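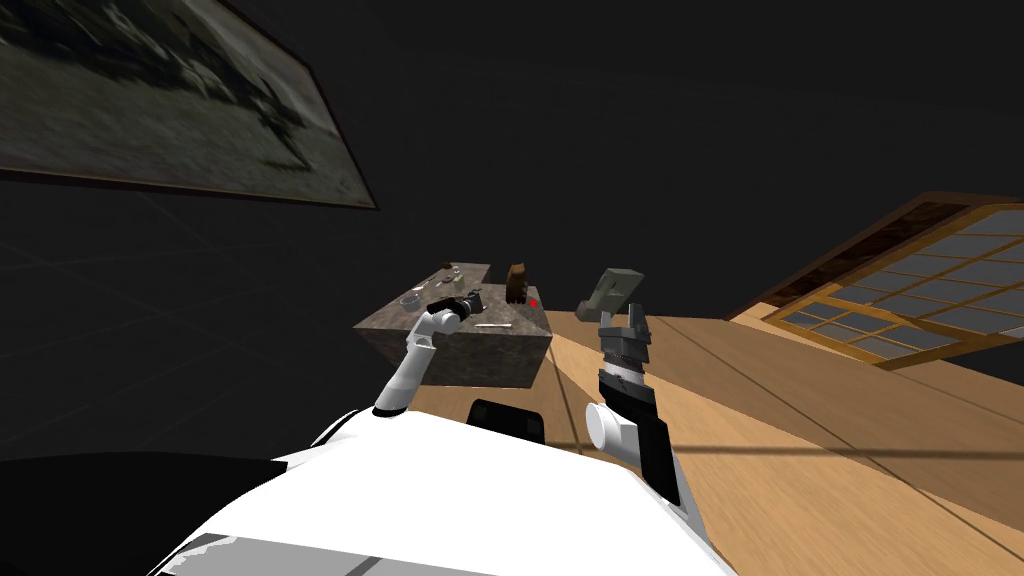
Report on a Visit to the Nassar Paper Mill

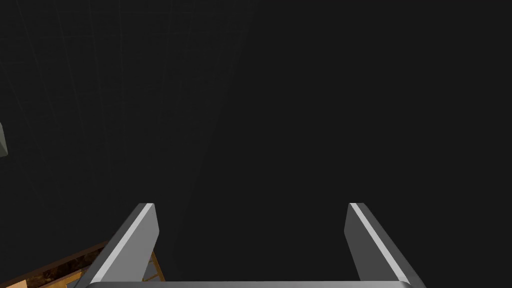
Dennis Pearce
Secretary for Visits, Prendier Society for Book and Paper Conservation

Members of the Society were received at the Nassar mill on a Thursday in January by the production manager, Rizwan Lashari. The visit began at 9:30 in the reception building with an outline of the mill's history and its present range of papers for repair and binding work.

The party was first taken to the beater house. Cotton and flax fiber are prepared in separate vats, and the mill draws its water from a spring on the property. Mr. Lashari explained that the water is tested each morning for iron, which can cause brown spotting in finished sheets many years later. Members asked about the supply of flax, which the mill now buys on two-year contracts.

In the vat room, sheets were being formed by hand for an archive order of 1,000. Each sheet is couched onto felt and the stack is pressed before the paper goes upstairs to the drying loft. The loft has louvered sides that are opened and closed by hand according to the weather. In January drying takes 12 days, and the mill does not use heat to shorten it.

The sizing room was of particular interest. Gelatin size is still used for the heavier Gadix sheet, while the lighter repair tissues are left unsized. Several members had found the Gadix sheet slow to take paste at the fold. Mr. Lashari acknowledged the point and said a softer sizing was on trial, with samples expected by spring.

The sample library holds over 193 papers, filed by weight and fiber. Members were permitted to handle the sheets and to take cuttings of current stock. Papers no longer made may be consulted by appointment.

The Society thanks the mill for its hospitality. Cuttings from the visit have been placed in the reference drawers in the reading room, and requests for the revised Gadix samples should be sent to the Secretary for Visits.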